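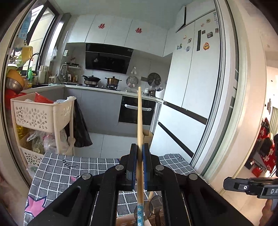
Chopstick held upright over the checked cloth, blue flowered band at the lower end.

13 Mar 2023

Mail merge for the Orkness letters, second try.

Stella asked on Friday why the dates come out in the wrong order in the letters. In the sheet they look good, day first, but in Word they show month first. I spent the morning on it. The merge field takes the raw value from Excel and does not care about the cell format. Two ways to repair:

1) In Word press Alt+F9, find the field and add the switch \@ "d MMM yyyy" inside the braces. The M must be capital, small m gives minutes. I lost half an hour with this.

2) In Excel make a helper column with =TEXT(B2,"d mmm yyyy") and merge this one. Here the small m is fine.

I took the first way for the letters and the second for the labels, because Craig makes the labels and he does not like to see field codes.

Test with 13 records: all dates correct. Then the full list, 80 rows. Two letters had an empty address line. These rows had a line break typed inside the cell (Alt+Enter), from the Jinemholm export. CLEAN() removed it, but it also glued the street and the town together, so now I use SUBSTITUTE(C2,CHAR(10),", ") and it reads well.

Postal codes beginning with zero lose the zero. Same problem as in October, and I did not write down the solution then, so I write it now: format the column as Text before pasting, not after.

Still open:
- Jessie wants the Pasow template with the wider margin. With this margin the closing line jumps to page 2. Try 10 point for the footer.
- Printer tray 2 stops after 40 sheets. Ask Cameron.
- Mhairi has the old list open on the shared drive, and Word says the source is locked. Please close it before you go home.

Saved as merge_v3. Do not use v2, the date column there is still wrong.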